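Right, a thread about cups. Get yourself a drink first, it goes on a bit.

Regular readers (hello, both) will know I do the drinks table for the Wevham walking group. We finish at the hall, everyone's gasping, and I'm the one with the tea urn. Been doing it since June.

Last Tuesday Johannes Jacobs asked me, very politely, whether we could "sort the cup situation". He'd had one go soggy on him halfway through a story about his knees. Fair enough!

So I dug out the records, meaning the back of my diary. We have got through 1,492 cups. For a walking group! I had to sit down.

Some of that is people putting a cup down, wandering off to look at a map and then taking a fresh one. You know who you are. Jacobus, you definitely know who you are.

Anyway, the two contenders are a paper cup with a little coffee logo on it, and a frosted plastic one. I've been calling them Jonier and Rolta after the two shops they come from, so bear with me.

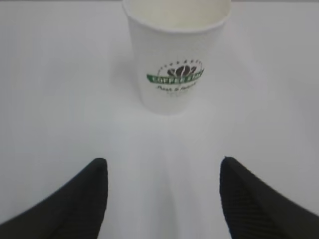
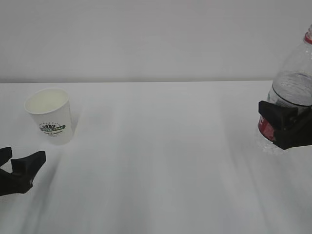
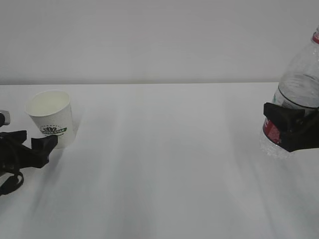 Paper in the three up there, plastic in the last one: 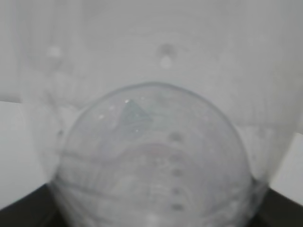 I'll say it now, I'm a paper cup person. I like a rolled rim. A cup without a proper rim feels like drinking out of an envelope.

And I'm a sucker for a logo with coffee beans on it. Makes my instant feel as if it's been somewhere nice. Nobody at the hall is fooled, but I enjoy it.

The trouble is heat. Single-wall paper and fresh tea is a two-handed job, and half our lot are holding a walking pole as well. I've seen people do it with a glove on — in July.

You can double them up, of course. I did that for a while and then wondered why we were running out so quickly. See the 1,492 mentioned earlier.

Plastic is for squash and water only, as far as I'm concerned. I tried a hot drink in one at my sister's years ago and it went all bendy. Never again.

But for cold stuff I do like the frosted sort. They rinse out nicely and you can write a name on them with a marker, which might finally solve the Jacobus problem.

Price-wise there's hardly anything in it. Jonier want a bit more for the paper, Rolta throw in delivery if you buy 11 sleeves, and where would I put 11 sleeves? I've got one cupboard and it's full of bunting.

Jacobus Hlongwane says we should all just bring our own mugs. He has said this at every walk. He has brought a mug to two of them.

I'm not against it, mind. I put the idea to the group chat and got 13 thumbs up, and then a long discussion about whether a mug counts as heavy. (It does if you're the one carrying it up Palaniappan Hill.)

So the plan for now is paper for tea and coffee, plastic for cold, names on the plastic ones, and a box of spare mugs by the urn for anyone who wants a proper handle. If you've got odd mugs going, drop them off before Tuesday please, any colour, chips are fine as long as they're not where your mouth goes.

Also we're out of teaspoons again. How are we out of teaspoons?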